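Notebook > Transfer bench > Dec 8, 2022

Reel 313, side A, second pass.

Baked overnight in the small oven and let it sit until after lunch. Leader tape was brittle and came off in my fingers, so I spliced on new leader at both ends before threading. The old splices inside the program held this time. On the first pass the one before the waltz let go and I lost the afternoon to it.

Azimuth set by ear on the opening guitar, then checked against the scope. Whoever recorded this had the head leaning badly. With the machine at its normal setting the maracas sound like somebody sweeping a porch. Moved it a hair and they came up sharp. I've marked the position on the card inside the box lid so Zarmeena doesn't have to find it again for side B.

Speed is still a question. The box says 7.5 and it plays at 7.5, but the piano in the second number is nearly a quarter tone flat against the guitar in the first. Either they tuned to that piano and it was low, or the machine was dragging by then. Amna thinks it's the piano. She played along on the upright in the hall and says the bad octave is bad in the same way on both numbers that use it. I'm leaving the speed alone in the flat transfer and will put a note in with the files. If Rurolon want a corrected version for the release they can ask for one.

Levels: peaks were hitting too close on the brass, backed the input off 2 dB and started again from the top. No noise reduction on anything going into the archive folder. I did run a copy of the bolero through the declicker to hear what it did, and it took the front off every bongo hit. Deleted it.

Contents of side A as far as I can tell, since the box only says "dance, Drarnitz hall":
- guitar tune, no vocal, short
- slow number with piano, woman singing, in Spanish
- waltz, starts mid-phrase
- bolero, brass, two singers
- talking, a chair, someone laughing, then the same bolero again and much faster

The faster one is the keeper. The trumpet comes in early, decides to stay there, and the rest catch up to him within a bar. The first take is cleaner but they all sound careful. Samina wants the clean one for the Munance sampler. I'd argue for the other. We'll play both for Trefor when he's in and let him pick, he's the one writing the notes.

Hum: there is mains hum on the tape itself, separate from ours. Ours went away when I moved the Eide preamp off the shelf over the power supply. It should stay off that shelf, please.

To do
- side B, same azimuth to start
- reorder splicing tape, white leader
- ask Trefor if he can name either singer
- clean the pinch roller again, it sheds after every one of these
- copy both boleros to the listening drive
- sleeve text is due in February, nothing written yet

3 comments | 5 shares

Zarmeena Kakakhel
Got the azimuth card, thanks. Side B needed a touch more than your mark, I wrote it underneath. It's mostly accordion.

Trefor Rees
Fast one. I don't need to hear them twice. The second singer might be the woman from the slow number but I wouldn't print that.

Samina Siddiqui
Fine, fast one, but then it has to fade before the chair falls over.

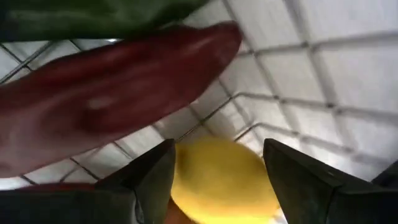
Lemon between the gripper fingers.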